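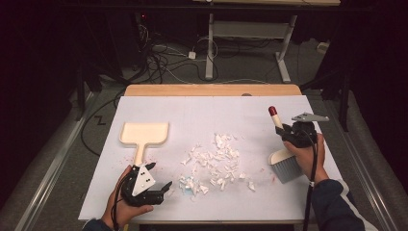 Figure 7.1 Hand-held grippers with a dustpan and a brush, at a pile of paper scraps.

Chapter 7
Recording Two-Handed Tasks

Chapter 6 treated a single gripper moving a rigid part. Sweeping requires 2 grippers with different jobs: one keeps the dustpan in place while the other moves the brush. The scraps shift with every stroke, so no fixed path will serve.

The chapter follows the student project at Plemenville, in which the Cludura team recorded 1,867 sweeps over two terms. Each recording was limited to 30 seconds and sampled at 60 frames per second.

Section 7.1 defines the task and its end condition. Section 7.2 covers time alignment of the left and right streams. Section 7.3 deals with rejected recordings. Readers should have completed the calibration exercise in Chapter 5.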